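Runau fever

Runau fever is an infectious disease of small rodents that can also pass to humans. It is named after the village of Runau, where the first known patients lived. The disease is caused by a virus and is usually mild in healthy adults.

Transmission

The main carriers are field mice. People become infected when they touch the animals, or when they breathe in dust from dry droppings, for example while cleaning a barn. Pet rabbits can carry the virus for a short time. Spread from one person to another has been described only inside the same household.

Signs and symptoms

The first symptoms appear 3 to 4 days after contact. They include fever, headache, sore muscles and a flat pink rash on the forearms. Many patients feel tired for several weeks after the fever is gone. Small children may have no rash, and for this reason the illness is often taken for the flu.

Diagnosis and treatment

The diagnosis is made with a blood test. There is no special medicine against the virus. Patients are advised to rest and to drink enough, and they receive medicine for the fever if it is needed.

History

The disease was first described by the Stendodham district clinic, after an unusual number of farm workers had become ill in April. A later survey, called the Virnolero survey, tested 968 residents of the valley and found signs of an earlier infection in 100 of them. Most of these persons did not remember being ill. The results are kept in the Abou Jaoude register, which also collects reports from veterinarians.
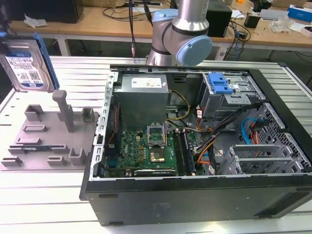 A Dell desktop tower with the side panel removed.

See also: Zoonosis; Rodent-borne diseases; Rash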